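Storage Furniture in Shared Study Rooms
Project report, Skudlow site

3. Condition of the cabinets

The second part of the project concerned the low cabinets in the study rooms at Skudlow. Each was assessed with the doors open, and notes were made on the hinges, the shelf, the top and the floor in front. The replacement budget available to the site is up to 3,000 for the year, and the group was asked to advise on whether it should be spent on new units from Serkesell or on repair of the existing ones.

Cabinets of this pattern have a pale top over a darker brown body, with a pair of doors and an inner shelf. Because the doors open outwards over carpet, clear floor is needed on both sides before anything can be taken out.
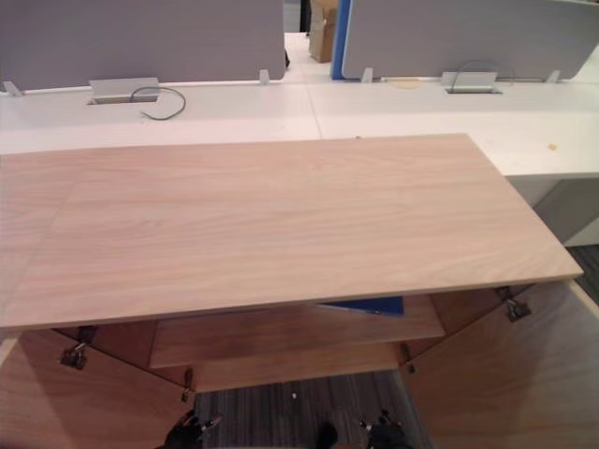 Seija Saarela, commenting on the draft, wrote that door clearance mattered less to her than the height of the shelf, as large folders have to be laid flat and the ones underneath are then forgotten. She asked that shelf height be treated as a separate heading. The group accepted this, and it appears as section 4.

The quotation from Serkesell for new units came to 3,142, which exceeds the budget. Pelkonen offered to supply and fit replacement hinges within 2 weeks of an order. The group therefore recommends repair at Skudlow, with the matter of new units to be looked at again in March, when the survey at Brestby is complete.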